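Patterns Should Give Yards, and Skeins Second

I have been crocheting long enough to have opinions about things that don't matter, and this is one that does. A crochet pattern should tell you how many yards of yarn it takes. It should say so near the top, before the story about the designer's trip to the coast, and it should say how many yards go into each color. The number of skeins can come after that if the designer wants to include it.

Most patterns I buy do it the other way around. They say "four skeins Urero Worsted" and leave it there. If you use Urero Worsted, you're fine. If you live where I do, the shop carries Banum and a shelf of sock yarn, and you are going to be substituting. To substitute you need yards, and to get yards you have to go look up the skein. Sometimes the yarn has been discontinued and the page is gone. Sometimes the company kept the name and made the ball smaller.

I ran into this with a shawl last winter. The pattern said three skeins of a wool I had never seen in person. After some digging I found an old shade card that put the skein at 215 yards, so I bought enough for 645 and felt safe. The finished shawl took 631. I weighed what was left over and worked it out from there. That is 14 yards to spare, on a project where the pattern's only advice on gauge was that it "isn't critical." My gauge happened to be right on. A slightly looser hand would have run out in the border, and the border was the part worth making.
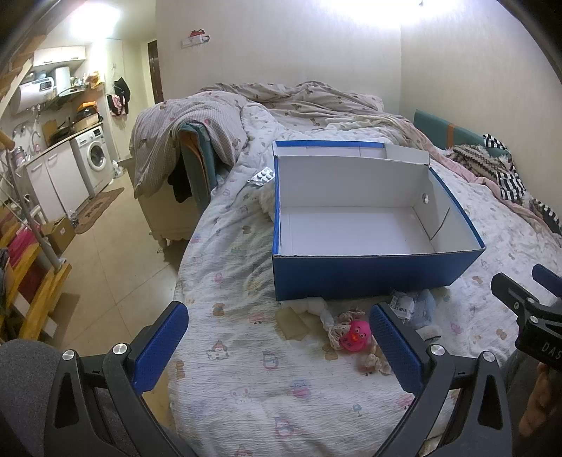
Open blue shoebox on a printed sheet.

The designer knew the number. She made the thing. Anyone who has finished a sample can put it on a kitchen scale and have the yardage in a few minutes. When I bring this up in my crochet group, somebody always says designers are busy and underpaid. Both are true, and I pay full price for patterns partly for that reason. But this is one line of text, and it saves every buyer the same bit of research.

Merja Kettunen taught the first class I ever took, and she made us write the yardage on the inside cover of our notebooks before we were allowed to make a chain. She had us write down the hook too, the one we were really using, and then the date we started. I thought it was fussy. I still have the notebook, and it is the only record from those years that is any use to me. I can open it and see what a baby blanket in half double crochet costs me in yarn. Everything I made in the years after I stopped writing it down is a guess.

There is a money side to this. Yarn is expensive now, and plenty of shops won't take back an opened bag, or take anything back after a month. If a pattern rounds up generously, I end up with a full extra skein I never needed. If it rounds down, I'm hunting for a dye lot that sold out. I would take the first problem over the second, but I would like to be told which one I'm getting. "Uses 631 yards, buy a little extra if you crochet loosely" tells me everything. "3 skeins" could mean I barely touch the third one or that I finish with a tail too short to weave in.

Color work is worse. A striped blanket with 9 colors, one skein of each, is really a pattern that uses a lot of one color and hardly any of the others. I have made that blanket. I could have done most of the narrow stripes from leftovers if the pattern had told me what each stripe needed. It didn't, so I bought the skeins, and now I have the leftovers.
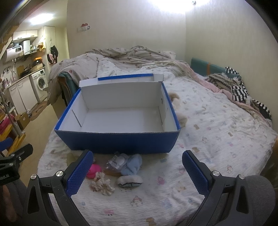
PRISIK, February

I sent a shorter version of this complaint to the Manninen newsletter in the fall, and a few people wrote back. I'll answer the two best objections.

The first was that yardage gives a false sense of precision. Two people with the same hook and the same yarn will use different amounts, and a beginner who buys the exact figure will blame the designer when she comes up short. I agree that this happens. I don't see how skein counts fix it. A skein count is the same figure with the useful part rubbed off. If the worry is that people will cut it too close, print the sample's real yardage and then print a recommended amount to buy. Two numbers, clearly labeled.

The second came from a designer, who said that yarn companies sometimes supply the yarn for the sample and want their skeins named in the pattern. Fair enough. Name them. I have nothing against the company getting its mention, with a link and a color number. Put the yardage on the next line. I can't believe there's a yarn company that would pull its support over that, and if there is, I'd like to know which one so I can buy something else.

One reader asked what I do with older patterns, the booklets and leaflets that give only ounces or a ball count for a brand that closed decades ago. I make a swatch with whatever I have, weigh it, measure it, and multiply by the area of the finished piece. It works well enough for a blanket and badly for anything with shaping. For a sweater I buy more than I think I'll need from a shop that takes returns, and I keep the receipt in the project bag.

I have started asking before I buy. If a listing doesn't give yardage, I send the designer a short message, and most of them answer within a day or so, usually with the exact number. A couple have gone back and added it to the listing. The ones who don't answer, I skip. I have plenty of patterns already.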